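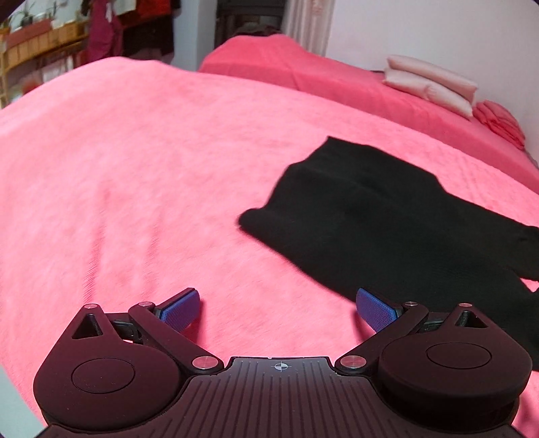
# Zumum Ball Security Trainer

**Sold by Oda Football Supply | $40 | Full size and youth size | Page updated 26 April 2021**

We carry the Zumum because coaches kept asking for it. We had our doubts about it then and we have fewer doubts now, but we still have some, and you should read them before you buy.

It's a composite football with a webbing handle sewn and riveted into one nose, and a stretch cord that clips to the handle. A runner tucks the ball and moves. A coach or a teammate holds the other end of the cord and yanks. If the runner is sloppy, the ball comes out. That's the whole product. The box calls it a "neuromuscular retention system," and we would like you to ignore the box.

## What comes in it

- The ball, with the handle attached
- Two cords, one light (gray) and one heavy (black)
- A foam hand grip for the person pulling
- A mesh bag
- A folded drill sheet

No pump and no needle. The ball ships flat, so have your own ready.

Each cord is five feet long at rest and will stretch up to eight. Past that it stops, hard, and you'll feel the stitching take the load. Don't make a habit of finding that point.

## What Zumum says it does

The claims on the box are that it cuts fumbles, builds grip strength, and "rewires" the carry. We asked for whatever testing is behind the first one. We got a friendly reply and a brochure. The brochure repeated the claim in larger type.

So we can't tell you it cuts fumbles. Fumbles are rare enough on most teams that a good season and a bad season can look the same on the practice field. A team that buys a ball trainer is usually a team that just had a bad year holding on to the ball, and the next year was likely to be better anyway. Any tool bought at the bottom looks smart later. Keep that in mind when you read customer reviews, including the ones on our own site.

Grip strength is a stretch too. The pull comes and goes in a second or so, and most of what holds the ball is the forearm, the elbow and the ribs. If you want stronger hands, there are cheaper ways, and a bucket of rice is one of them.

As for rewiring, we don't know what that means and we doubt the person who wrote it does.

## What we think it does

It makes a bad carry show up right away. A back who lets the ball drift off his ribs when he cuts won't hear it from a coach yelling from the far hash. He will hear it from a ball bouncing down the field behind him. Coaches have been slapping and punching at footballs in practice forever, and the cord does a similar job from farther off, which means the runner can be closer to full speed and the coach's hand is out of the way of a helmet.

It's also good for the player who switches arms badly. Have him start the run with the ball inside, switch to the outside arm, and pull during the switch. The first few tries are usually ugly.

What it doesn't copy is a real strip. Defenders rake down, punch up from below and come from behind. The Zumum pulls out the back, along the line of the ball, nearly every time. A runner can get very good at beating that one pull and still lose the ball to a helmet on the elbow. Use it as a warm-up to live strip work. Don't let it replace that work. 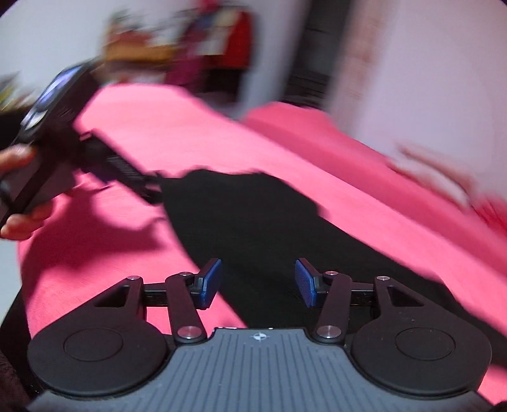 *8 min read*

## The handle problem

Our biggest complaint with the first batch was the rivet. It sat proud of the webbing and rubbed the inside of the forearm raw on anyone practicing in short sleeves. Zumum has since covered it with a sewn flap. The flap is better. It is also one more thing that can peel, and on our shop ball the corner has started to lift. It still works fine, but we'd have liked to see it go all the way around.

The handle also changes the ball. You can't throw this one with any touch, and a center shouldn't snap it. The nose is heavy. Handoffs are a little odd until the quarterback learns to keep the handle pointed back. We have seen it suggested online that you can "run your whole practice" with it. You can't, unless you want your quarterback putting a lump of nylon into somebody's stomach all afternoon.

## The cover

The composite is decent and no more than that. It's tacky out of the bag and slicker after some use, like most composite balls in this range. We sort of like it slick. A carry that only works on a sticky ball isn't worth much in a wet game. Don't scrub it back to new and don't put conditioner on it, which is made for leather and leaves a film on this stuff.

In cold weather the cover firms up and the cord gets sluggish. The light cord feels like the heavy one, and the heavy one feels like rope. If your season runs late, start with gray.

## Sizes

| | Full | Youth |
|---|---|---|
| For | High school and up | Middle school |
| Handle | Wide webbing | Narrow webbing |
| Cords | Gray and black | Gray and black |
| Cover | Composite | Composite |
| Price | $40 | $40 |

We think it's a mistake to ship the heavy cord with the youth ball. A seventh grader doesn't need that much pull on his arm, and the player holding the other end is usually the biggest kid in the group and very excited about it. Our advice for youth teams is to take the black cord out and leave it in the equipment room.

Pee wee size isn't made. Zumum told us it might be ready by June, and we have heard "might be ready" from them before. We aren't taking preorders on it.

## How it stacks up

We stock one other ball like this and have tried one we chose not to stock.

**Grorel Strip Ball.** Handles on both noses and no cord, so the coach runs alongside and grabs. It's tougher than the Zumum and costs less. You can attack it from either end, which is closer to the real thing. The drawback is that the coach has to keep up with a running back. If you have young assistants with good knees, buy the Grorel and save some money. We mean it, even though this is the Zumum page.

**Bratel Carry Coach.** A ball with a pressure sensor that beeps when the squeeze drops. We used it for a few weeks. It beeped during good carries, it stayed quiet during a couple of awful ones, and it beeped in the bag on the way home. The battery door also needs a very small screwdriver, and you'll never have it on the field. We don't sell it.

**A regular old ball and a towel.** Wrap a hand towel around one end of a worn-out ball, tape it tight, and leave a tail. Somebody grabs the tail. It looks terrible and the tape gives out, but for the first few practices it will tell you most of what the Zumum will. Try this before you spend $40. If your players get something out of it, come back.
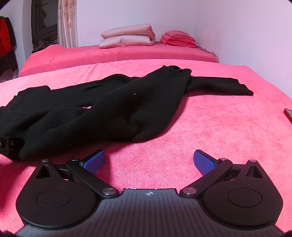

*Black knit laid out on a pink towel.*

## Using it without hurting anyone

The cord stretches and then it lets go. When the ball pops loose at full stretch it travels toward the puller, fast, with a heavy nose. We've taken one off the shin. So:

1. The puller wears a helmet with the facemask on. Yes, even the coach.
2. Pull from behind and off to one side. Never stand straight in front of the runner.
3. Hold the foam grip in your hand. Don't loop it around your wrist.
4. Check the clip before each session. If the gate doesn't snap shut by itself, stop using it.
5. Keep other players clear on both sides.

Start at a walk. Go to a jog once the ball stays put. There isn't much to gain from pulling on a full sprint until the slower work looks clean, and plenty of coaches skip right to the sprint for the fun of it.

The drill sheet is okay. The gauntlet and the arm-switch drill are worth doing. The spin drill tangles the cord around the runner's legs, and we would leave it alone. The one with the blindfold we assume is a joke.

## Care

Wipe the ball with a damp cloth and let it dry out of the sun. Take the cord off before you put it away - left clipped and stretched in the bag, it goes soft. The bag is mesh, so it won't keep anything clean or dry, and the drawstring on ours pulled through the hem early on. We tied a knot in it.

Cords wear out first. Look for fuzz near the clip. Replacements are sold in pairs, one gray and one black, even though you will almost certainly only need the gray. We've asked Zumum to sell them singly. No luck so far.

## Warranty and returns

Zumum covers the handle and the seam for one season from purchase. It doesn't cover the cords, the bladder, or anything that happens on a parking lot. Keep your receipt, because they will ask for it.

Returns to us are simpler. If the ball hasn't been outside, send it back for the full price. If it has been outside and you just don't like it, we'll give store credit. We would rather do that than have it sit in a closet with the other gadgets.

## Should you buy one?

If your backs and receivers carry the ball loose and your coaches can't run with them, probably. If you have one player with a fumbling problem, try the towel and some honest film study first. And if you are a parent shopping for a kid who already has a good carry, get him a plain game ball. He'll use it more.

**In stock:** full size, youth size, replacement cords
**Not in stock:** replacement foam grips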